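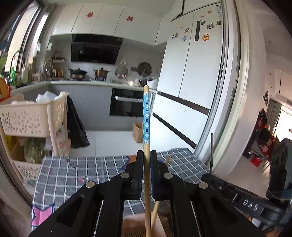
I've been grumbling about grip slip in this column for a while, so you can imagine my face when the Ollari notice landed in my inbox over breakfast (2026-08-14, if you're searching yours). Ollari is pulling the finger pads on 944 of its hand-held grippers, the kind people take home to record kitchen chores, and I have to say I saw this one coming!

The fault is a dull one. The glue under the pad softens after long sessions, the pad creeps a little, and then the two fingers don't meet square anymore. On a mug or a sponge you'd never notice. On anything thin and smooth, a chopstick for instance, the thing you're holding starts to roll, and then it's on the floor or in your soup.

The workshop in Wornatstead that handles repairs told me it has logged 110 drops so far, and 12 of those ended with someone getting poked or pinched. No stitches, thank goodness, but one person did get a nasty blood blister from grabbing at the fingers while they were closing. Please don't do that. Let it fall!

Drodton, the outfit that runs the home recording program, has paused all small-object tasks until the new pads ship in October. Folding towels and moving boxes can carry on as before. The first 300 replacement sets go to homes that have already reported a slip, so if yours has been acting up and you never filled in the form, do it tonight (it's short, I promise).

I've asked Khasawneh, the company that supplies the glue, whether other grippers use the same stuff. No answer yet. I'll post it when I get one.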